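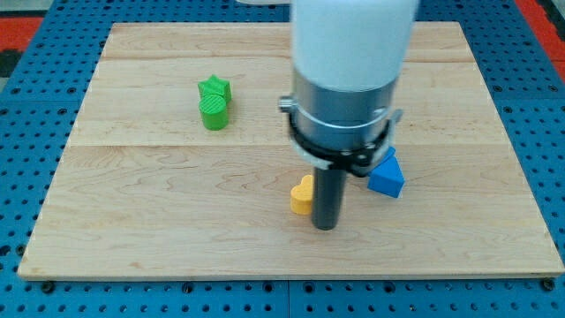
Minutes of the shape set working meeting
September 13, 2023

Present: Muthoni Mushi (chair), Aatos Lahtinen, Lefteris Kyriakidis, Gheorghița Bălan (minutes)
Apologies: Tatu Lukumay

1. Minutes of the previous meeting

Accepted with one correction. Under item 4 the word "pegs" should read "blocks". The set has no pegs and the two terms are to be kept apart in the parts list.

2. Matters arising

2.1 Storage trays. Lefteris Kyriakidis has moved the printed blocks out of the mixed box and into trays, one shape per tray. Labels are still handwritten. Printed labels to follow once the names under item 4 are fixed.

2.2 Key to the print cupboard. A second key has been cut and hangs in the office. Closed.

2.3 Order to Vadevetti. The filament order was placed under reference 3159. The green has arrived. The other colours are on back order, with delivery now given as December. Muthoni Mushi asked that nothing be printed in a substitute colour in the meantime, as the last batch had to be sorted by hand afterwards.

3. Wooden board

3.1 Surface. Aatos Lahtinen reported on the pale board. The joints between the strips can be felt with a fingernail but do not catch a block when it is slid by hand at low speed. At higher speed the star tends to turn when a point meets the middle joint. The cylinder does not show this.

3.2 Options discussed:
(a) sand the whole top face and leave it bare
(b) sand and apply one thin coat of matt oil
(c) turn the board over and use the other face
(d) replace with a board made from a single sheet

Option (d) was set aside on cost. Option (c) was tried during the meeting. The other face has a shallow dent near one corner and was judged no better. Gheorghița Bălan was against (b) on the grounds that oil changes how easily the blocks slide, and the sliding notes made so far would then have to be repeated. Aatos Lahtinen agreed but noted that bare wood picks up marks from hands and will need cleaning more often.

Decision: option (a). Sand along the grain only, fine paper, by hand. The edges are to be left as they are.

3.3 Seating. The board moves on the blue pegboard table when pushed from the side. Lefteris Kyriakidis proposed four short stops fitted into the holes of the table, one against each side. The holes do not line up with all four sides at once when the board is square to the table, so two of the stops will need an offset foot. He will draw these up. Until they are ready the board is to be held with double-sided tape, which must be removed at the end of the day and not left overnight.

3.4 Cleaning. Dry cloth only. No spray cleaner on the board. The table may be wiped with a damp cloth once the board has been lifted off.

4. Blocks

4.1 Names. After some discussion the parts list will use plain shape names: star, cylinder, cube, and so on. The "Ban" names used in the first drawings are withdrawn. Files still carrying those names are to be renamed and not copied.

4.2 Top surface of the cylinder. The fine diagonal lines on the top face were raised by Gheorghița Bălan, who asked whether they should be smoothed. Aatos Lahtinen explained that they come from the path of the final layer and can be reduced in the slicer settings, at the price of a longer print. Muthoni Mushi saw no need. The lines do not affect the height of the part and the same finish is to be expected on every block printed flat. No change.

4.3 Star. Two points have been raised since the last meeting. First, the inner corners collect dust and loose strings of plastic. These are to be cleared with a blade before a star is put into its tray. Second, stars from the earliest batch are slightly taller than those from later ones. Lefteris Kyriakidis measured 11 of them and will circulate the figures. Stars outside the limit will be marked underneath with a cross and kept for spares.

4.4 Quantity. The full set is to stand at 46 blocks when the remaining colours are in. Of the green shapes still to be printed, 8 are outstanding. Tatu Lukumay had sent a note asking for extra cylinders, as these roll off the table more than any other shape and go missing. Agreed that he may print spares from the green in stock, provided the outstanding shapes are printed first.

4.5 Edges. Base edges spread outwards slightly where the first layer is pressed too hard on the print bed. The block then rocks on the wood. The bed height is to be checked before each batch and entered in the print log. The log has gaps — mainly on days when two people shared the printer.

5. Layout of blocks on the board

Muthoni Mushi presented a short draft. A layout is to be written down by strip of the board and by left or right half, with the farther block named first. Where two blocks stand close together, the gap is to be given in millimetres or the word "touching" used. "Near" and "next to" are not to be used.

Lefteris Kyriakidis asked which edge counts as the front. Agreed that a small pencil mark will be made on the underside of the board at the front edge, after sanding.

The draft was accepted subject to this addition.

6. Lighting

Deferred. Tatu Lukumay has the notes on shadows and was not present.

7. Any other business

7.1 The Urnari cabinet is due to be moved. Trays are to be taken out beforehand and carried flat.

7.2 Aatos Lahtinen asked for a second board of the same size from Tunosano, for use while the first is being sanded. Muthoni Mushi will ask for a price. No order to be placed before the next meeting.

8. Actions

AL — sand the board, pencil mark on underside
LK — draw table stops, circulate star heights, printed labels
GB — rename files, update parts list, clear inner corners of stars in stock
TL — print outstanding green shapes, then spare cylinders
MM — price for second board, issue layout note

Next meeting to be arranged by e-mail once the stops have been drawn.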